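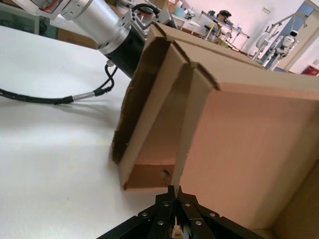 4. Box Folding, or Why We Stopped Laughing at Cardboard

I'll admit I came to the box task late and a bit grudgingly. Wilma Rutherford had wanted it in the benchmark from the first draft, and I kept pushing it down the list because it looked too easy next to the dish rack and the shirt drawer. Anybody who has worked a summer in a stockroom has closed a box. You push the flaps down, you hold them, you reach for the tape. I figured we'd get a decent policy by the end of February and move on to the hard stuff. We did not!

Figure 4. Wrist view during the flap-handling stage. The gripper holds the thin lower corner of a cardboard flap between its fingers, and a second arm reaches toward the box from the upper left.

4.1 What the task asks for

The robot starts with a large open box on a white tabletop. It has to take hold of a flap, bring it to the fold line, keep it there, and do the same with the next one until the top is closed. No tape in this version (Kenneth Kinnear tried tape for an afternoon and I've promised not to write about it). We count an episode as a success if the flaps stay down after both arms let go and back off. A box that ends up closed but crushed along one side counts as a failure, and we had a long argument over what "crushed" means. We settled on Wilma's rule: if you'd be embarrassed to hand it to a customer, it's crushed.

We collected 2,608 teleoperated episodes in all, using our Dandier control interface, and held out 226 box setups for evaluation. The boxes were plain tan ones in several sizes, some fresh from the bundle and some that had been through a good many episodes already. I'd originally wanted only fresh boxes, for consistency. Kenneth talked me out of it, and he was right. A used box has soft creases and chewed-up edges, and real stockrooms are full of used boxes. A policy that only works on crisp ones isn't much help to anybody closing up a shop at 6 p.m.

4.2 Where the trouble is

Going in, I assumed grasping would be the easy part and folding would be the hard part. I had it backwards, or at least half backwards. A flap is a thin sheet with one edge tied to something that moves. If the fingers come in a little steep, they shove the flap away before they close on it. If they come in shallow, they slide along the face and get nothing. People handle this without thinking about it, mostly by letting the fingertips drag until they feel the edge. Our gripper has no skin to speak of, so all it has to go on is the cameras and the current in the finger motor.

The wrist camera helps and hurts. Look at how much of Figure 4 is taken up by the box. When the gripper is in close like that, the walls fill half the picture, and the policy has a great view of cardboard and a poor view of anything that might tell it which way the box is facing. The contact point is easy to see there, with the flap corner right between the black fingers, but the far side of the box could be doing anything. We fed the overhead camera in alongside the wrist views and that fixed some of it. It didn't fix all of it, and the two views disagree most when the box is tilted.

Tilting deserves its own paragraph. A box with nothing in it weighs very little, so pulling on a flap moves the whole box. Our human operators dealt with this by bracing with the other arm, usually before they'd even started to pull, and the demonstrations are full of these small early braces. The learned policies copied the pull beautifully and the brace only sometimes. I spent a whole week thinking we had a grasp problem when what we really had was a box skating across the table.

Then there's wear. Torn edges confuse the policy more than I expected. The flap in Figure 4 has a rough lower edge, plus a small dark hole just above the gripper, and from up close neither one looks much like the clean straight line you'd hope to aim for. With ragged flaps we saw more second tries, and each second try is another chance to rough up the edge. Wilma calls this "eating the box," and she's got a folder of clips.

4.3 What we tried

We compared 2 policies. The first, Nivport, is a single network that runs both arms from all the cameras together. The second, Trunby, splits the job: one part decides which arm should be holding still, and the other part moves the free arm. I liked Nivport better on paper, and it's certainly prettier to watch, with smooth motions and hardly any pausing. Trunby looks fussy. It stops, seems to think it over, nudges the box, stops again. But it braced far more reliably, and on the soft, used boxes I'd pick it every time.

Both of them shared one habit I never managed to train out. When a flap sprang back up after being let go, they'd often carry straight on to the next flap as if the first were still down. More data on springback helped a little. Adding a short look at the overhead view after each release helped more, at the price of slower episodes.

4.4 So, can it close a box?

Sometimes, and I mean that as a fair answer. Give it a fresh box, set squarely in front of the arms, and I'd happily leave the room and get a coffee. Give it a floppy one sitting at an angle and I'd stay put with a hand near the stop button. Our contact at Farquharson, the small mail-order shop that lent us their packing checklist, asked me whether she could have one for the holiday rush. I told her no, and I told her to ask again later.

The part I'd most like to see someone else take on is feeling for the edge. We left touch sensing out to keep the setup comparable with the other chores in the benchmark, and the box task is where I regretted it most. Rerunning the ragged-flap setups with even a crude fingertip sensor would be a good student project, and we'll share the episode list with anyone who wants to try it. Section 5 moves on to the shirt drawer, where the box-skating problem comes back in a different form.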